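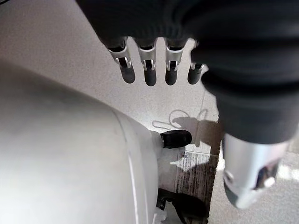
Tengo una viga vieja que me vendieron como morera y empiezo a dudar que lo sea. Viene de un granero de Plinska, color pardo dorado, muy dura, y la albura es tan estrecha que casi no se ve. He limpiado un trozo de la testa con cuchilla nueva y lo he mirado con la lupa Clollex. La porosidad es de anillo, sin duda: vasos grandes en la madera temprana y después grupos pequeños. En una parte del anillo los vasos grandes están en una sola fila y con separaciones muy iguales, como los dedos de la foto, que cuelgan uno al lado del otro, y también terminan en negro, quiero decir que alrededor de cada poro hay un borde oscuro. Los poros parecen tapados con algo brillante. ¿Es suficiente esto para decir robinia? Escribo despacio en español, perdonen los errores.
Riaan Coetzee, 25 mensajes

Hola, Riaan. Con lo que cuentas no es suficiente. Lo brillante son tílides, y las tienen las dos especies. En la robinia suelen ser tan abundantes que los vasos del duramen quedan cerrados del todo y cuesta distinguir uno de otro. En la morera hay muchas también, pero se ven los huecos mejor. ¿Tienes una lámpara ultravioleta? La robinia da un amarillo verdoso muy vivo. La morera, poco o nada.
fresnoseco

Yo no empezaría por la lámpara. Una viga que ha estado años en un granero tiene grasa, polvo, quizá un tratamiento, y todo eso puede brillar o esconder el brillo. Primero hay que pesar.
Doga_Larga

Se corta un poco por dentro y ya no hay grasa. No veo el problema.
fresnoseco

Gracias a los dos. He cortado un bloque del interior, lejos de la superficie, y lo he lijado con grano 60 para que las caras sean planas. El bloque tiene medio litro de volumen, medido con regla y no con agua, y pesa 374 gramos. Si calculo bien, da una densidad de 0,75. La pieza estuvo todo el verano dentro de casa, así que supongo que está seca, pero no tengo higrómetro de madera. En el almacén Tunstall, donde compré la viga, insisten en que es morera y dicen que la morera vieja "se pone pesada". Esta explicación no me convence.

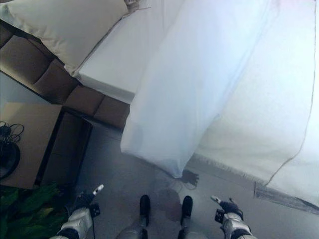 La lámpara la encargué el martes en Skitero y todavía no ha llegado. Mientras tanto hice otra cosa que leí en un libro: puse virutas en un vaso con agua y las dejé una noche. El agua salió amarilla, bastante fuerte. No sé si la morera hace lo mismo, y por eso pregunto antes de alegrarme.
Riaan Coetzee, 26 mensajes

0,75 es normal en robinia y alto para morera, aunque no imposible. Depende de dónde creció el árbol y de la anchura de los anillos. Lo de la morera que se pone pesada con la edad no lo había oído nunca, y he trabajado bastante con ella para toneles pequeños. Lo que hace es oscurecerse mucho. Recién cortada es amarilla y al cabo de un tiempo de luz es casi de color chocolate. Mira si el interior de tu bloque cambia de color en una semana junto a la ventana.
Doga_Larga

El color no sirve. La robinia también se oscurece.
fresnoseco

Menos. He dicho "mucho" y lo mantengo.
Doga_Larga

Para el agua amarilla: las dos maderas sueltan color, o sea que esa prueba sola no decide. Yo miraría los radios en el corte tangencial. En la morera se ven más altos, y en la cara radial destacan bastante. Además convendría mirar la madera tardía. En la robinia los grupos de vasos se van juntando en bandas cortas hacia el final del anillo, con el parénquima claro alrededor. Hay un hilo antiguo sobre esto, el 308, con cortes de varias leguminosas. Las fotos se perdieron en parte, pero el texto vale.
xilo_marta

He leído el hilo 308 entero. Las bandas cortas al final del anillo las tengo, y con bastante claridad en los anillos anchos. En los estrechos casi no hay madera tardía y no puedo decir nada. Los radios no los sé juzgar bien, me falta una muestra segura de morera para comparar.
Riaan Coetzee, 27 mensajes

Te mando un taco de morera si pagas el envío. Es de un árbol que corté yo, de eso respondo.
Doga_Larga

Acepto, muchas gracias. Le escribo por privado.
Riaan Coetzee, 28 mensajes

Ha llegado la lámpara. Corte fresco, habitación oscura: amarillo verdoso muy fuerte en todo el duramen, y la albura apagada. El taco de Doga_Larga, a su lado, casi nada. Digo robinia.
Riaan Coetzee, 29 mensajes

Robinia, sí. Y por la lámpara se podía haber empezado.
fresnoseco

La densidad ya lo decía. ¿Vas a reclamar en el almacén?
Doga_Larga

No creo. Para lo que necesito, que son postes de una pérgola, la robinia me conviene más. Pero voy a llevarles el bloque y la lámpara.
Riaan Coetzee, 30 mensajes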